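The Table at Skollmont

Six in the morning and she was already moving. Kettle. Coat off the hook, coat back on the hook, too early for the coat. The bus up to Skollmont left at 10 and the flat had to be handed over before that, keys in an envelope, envelope through the slot at Granström, the letting people.

September light through the blinds. She wiped the table first. She'd wiped it last night too but she wiped it again, long strokes, going with the grain, end to end. Four years of soup on that table. Letters, taxes, one broken wrist resting on a cushion. Pale wood, lines running like a slow river and then the knot-shape where they all bent round, ring inside ring. She used to trace it while she was on the phone to her mother.

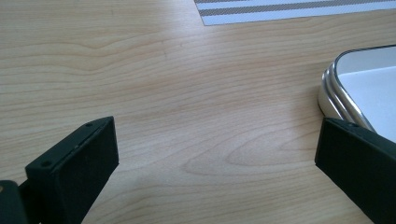 Was the table staying or going? Staying, it came with the flat, it was on the list, and she had signed the list.

She had offered to buy it. 305, she'd said, cash, and the woman at Granström had typed something and said no, furniture stays with the unit. Unit. As if it was a thing you bolted on.

So, the rest. Placemat, the striped one, hers. The tray, hers. White, shiny inside, the rim like a car bumper. It had been her mothers and before that it was in the window of Drirkus, the shop by the ferry, with a ticket on it that said 39. Her mother went past that window all one winter. Then one day it was on the sideboard with oranges in it and not a word said.

She set it down by the placemat. Picked it up. Set it down. Newspaper, where was the newspaper? Packed. Of course it was packed, in the box marked KITCHEN 2, under the box marked KITCHEN.

Towel then. A towel would do.

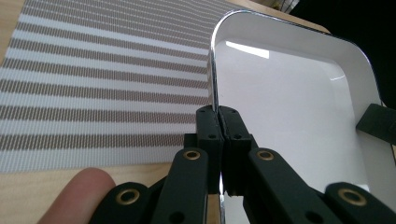 Leave the tray, her sister had told her on the phone, it's heavy and it marks and you never once put anything in it, you just walk around it like it's a cat asleep.

Well. She wrapped it anyway. Towel, then the green sweater, then teh placemat rolled round the outside and a rubber band to hold it. Into the bag, bag by the door. Half past eight. Keys, envelope, pen.

She went back for one more look and laid her hand flat on the rings in the wood, and the kettle clicked off, and she hadn't even gotten out a cup.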